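Raser demo tapes: README and data card

Reading time: 6 min

Hi! If you've landed on this file you've probably just unpacked the Raser download and want to know what the columns mean. Fair enough. I'm also going to tell you a fair bit about where the tapes came from, so skip ahead if you only want the columns.

What's in it

Raser is a catalogue of 76 demo cassettes by 35 heavy bands — mostly death and doom, a bit of grind, and one lot who insist they're folk (they own a fiddle, I'll give them that). It's one row per tape. There's no audio in the download, so please don't write to me asking for it! A good number of these bands are still going and it's their music to hand out.

The tapes came to me from two places. The bigger lot is the old mail-order stock of Harb, a tape label that ran out of a garage in Cuvier and stopped answering letters long before anyone there had email. The rest I picked up at swap meets, where you can still find a rehearsal tape in a box of country compilations if you've got the patience and the knees for it.

Files

raser_tapes.csv — the main table
raser_tracks.csv — track titles as written on the inlay, spelling mistakes and all
LICENCE.txt — short, please read it
CHANGES.txt — what I fixed and when

The two CSV files join on tape_id. Both are UTF-8 and comma separated. Band names with commas in them are quoted, and there's one band whose name is nothing but punctuation. I've left it that way, so if your import falls over, look there first.

Columns in the main table

tape_id: my own number, pencilled on every case
band: as printed, or as close as I could get when the logo was a pile of twigs
title: blank if the tape has none
colour: the colour of the cassette shell, not the inlay
condition: one of 6 words, explained further down
notes: whatever didn't fit anywhere else

I left out a year column in the first version and I've been told off for it a fair few times. Most of the inlays don't carry a year. Some carry the wrong one (a tape that thanks a band for a tour they hadn't played yet is a bit of a giveaway). Where there's a year on the tape itself I've put it in notes with the word "printed" in front, and you can decide how far to trust it.

How the rows were made

I typed everything by hand from the tapes, then ran it through Prastus, a little script of mine that checks for doubled ids, stray spaces and bands spelled two ways. It lives in the tools folder. It's ugly, but it works on my laptop and it has no dependencies. To run it:

python prastus.py raser_tapes.csv

If it prints nothing, you're good. If it prints a lot, you've probably opened the file in a spreadsheet and let it be helpful about the track lengths.

I listened to every tape all the way through once, on headphones, on the same deck. Two of them had been recorded over. One of those is now mostly football commentary with a really decent breakdown at the end of side B, and I kept it in the table with a note.

Condition words
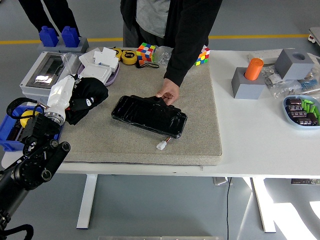
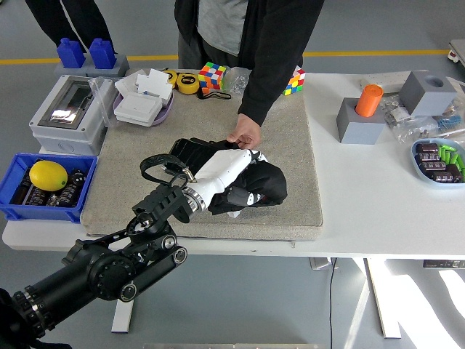
The condition column is the part of Raser I've rewritten most, and it's still the part people query. The words are clean, worn, cracked, taped, swapped and dead. "Clean" means I'd happily play it for you. "Worn" means the print has rubbed but everything's there. "Taped" causes the most trouble, and I only use it when the tape is doing a job and you can see it from across the room, like the battery pack in the first picture with that glossy black stuff wrapped round it, wrinkles and all. A dab of clear tape on an inlay corner doesn't count. "Cracked" is for the case or the shell, and notes will tell you which. "Swapped" means the shell and the inlay started life with different tapes, and "dead" means it won't play at all, though I still typed up whatever was written on it.

If a tape could take more than one word I picked the worse one. A cracked case that somebody had patched up got "cracked", for instance, with the patching mentioned in notes. You might have gone the other way, and that's fine, just say so if you recode it.

Things I know are wrong

Track titles were read off handwriting, and heavy bands do not have lovely handwriting. Anything I couldn't make out is marked with a question mark in square brackets. I've guessed at nothing, even where the missing word was almost certainly "blood".

Shell colour gets murky between grey and clear. Old clear shells go a sort of weak tea colour and I've changed my mind on those more than once.

The whole thing leans very hard towards Harb. They liked slow bands, so the catalogue makes it look as if everyone within driving distance of Cuvier was playing at funeral pace. They weren't! The fast bands dubbed their own tapes and gave them away at shows, and those are the ones I'd love to find more of. Please don't use this as a headcount of a whole scene.

Member names are left out on purpose. Some of the people on these tapes were still at school, and a few have jobs now where they'd sooner not be known as the growler on side A.

Using it

Go for it. Print it, chart it, make a zine out of it, fold it into your own discography. Credit "Raser demo tapes" somewhere a reader will see it, and if you fix a row, send the fix back so the rest of us get it too. A plain email with the tape_id and the right spelling is plenty — I don't need a pull request for a missing umlaut.

If you played on one of these and want your tape's row changed or taken out, write and I'll do it. I'd also love to hear what the third word in the title of tape 35 is. I've stared at it under a lamp with a magnifying glass and my best reading is "marmalade".

Last edited 30 October 2023

2 comments
Contact: use the form on the Raser page | © Raser demo tapes | Back to top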